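Liste : fournisseurs-auto
Objet : Re: Utier et Trummer, que devient le contrat faisceaux ?
De : Linnea Blomqvist
Date : 26 décembre

Bonjour à tous,

Je réponds au message de Nuno, que je recopie en partie pour ceux qui se sont inscrits entre-temps.

> Nuno Figueiredo a écrit :
> Trummer a confirmé à ses fournisseurs de rang 2 la reprise de
> l'activité faisceaux d'Utier. Le courrier parle de 187 millions
> d'euros, dette comprise, et d'une clôture en février. Rien sur
> les commandes en cours. Est-ce que quelqu'un sait si les prix
> négociés avec Utier restent valables jusqu'à la fin du programme ?

J'ai reçu le même courrier, avec une annexe de 11 pages que Nuno n'avait peut-être pas. Elle précise que les commandes fermes passées avant la clôture sont honorées aux conditions d'origine. Les prévisions de volume, en revanche, sont qualifiées d'« indicatives ». Chez nous, les deux tiers du chiffre fait avec Utier reposent sur ces prévisions.

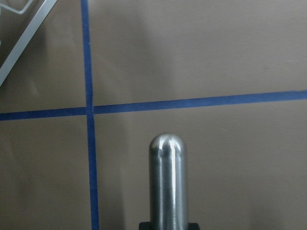

L'annexe donne aussi la répartition des effectifs : 1193 salariés transférés, dont 63 aux achats et à la qualité. Le siège des achats passe chez Trummer, à Skerkska. Il faudra donc refaire l'homologation fournisseur, au moins sur le papier. J'ai demandé si les audits déjà passés chez Utier seraient repris. On m'a répondu que la question était à l'étude.

Sur les prix, ma lecture est la suivante. La clause de changement de contrôle figure à l'article 14 des conditions générales d'Utier, version révisée. Elle permet au repreneur de rouvrir la négociation une fois, avec un préavis de trois mois. Si vous avez signé l'ancienne version, cette clause n'y est pas. Vérifiez laquelle vous avez au dossier, les deux ont circulé en même temps.

Reste l'indexation du cuivre. Skumix, qui livre les connecteurs pour le même programme, a obtenu un avenant trimestriel avant l'annonce. Nous avions demandé la même chose et nous attendons toujours la signature. Je déconseille de livrer au nouveau tarif tant que l'avenant n'est pas revenu signé des deux côtés.

Je transmets l'annexe à ceux qui m'écrivent hors liste, le serveur refuse les pièces jointes.

Linnea Blomqvist

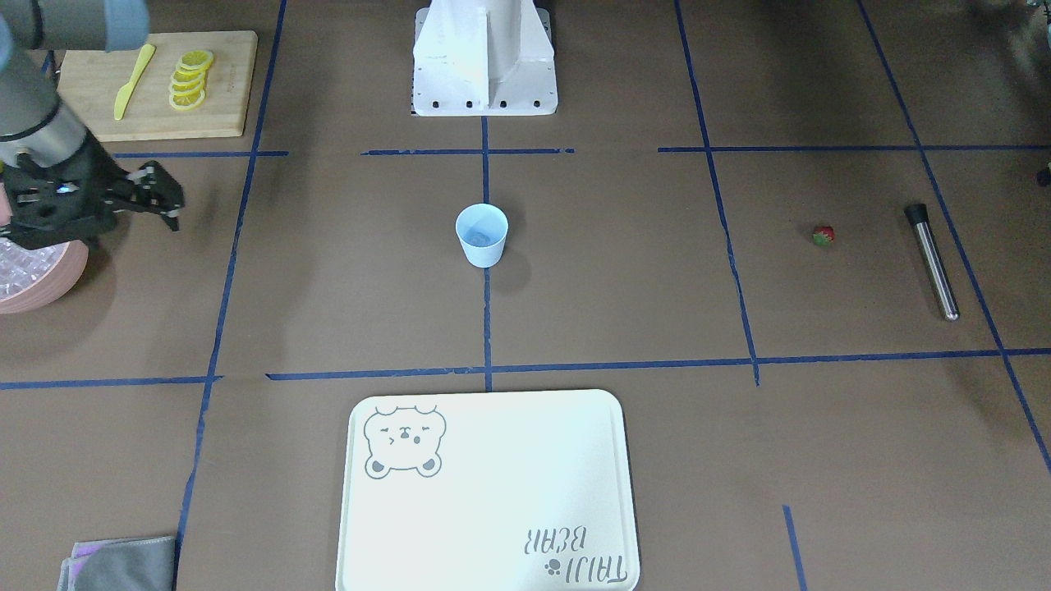
Ľudovít Mikuš répond que l'article 14 ne vaut que pour les contrats-cadres. Pour des commandes isolées, selon lui, le repreneur peut attendre l'échéance et relancer un appel d'offres, ce que Trummer a déjà fait sur les capteurs.

Commentaires (3)

Olga Arancibia
Merci pour la précision sur les deux versions. Nous avons l'ancienne, signée par Utier mais pas par nous. Je vais voir avec notre juriste ce que ça vaut.

Tanner Tremblay
Même réponse que Linnea pour les audits : « à l'étude ». Notre certificat expire avant la clôture et je ne sais pas à qui demander le renouvellement.

Nuno Figueiredo
Je n'avais pas l'annexe, en effet. Je t'écris en privé. Pour le cuivre, nous sommes restés à l'indexation annuelle et ça nous coûte cher cette année.

Contacter le modérateur | © Liste fournisseurs-auto | Haut de page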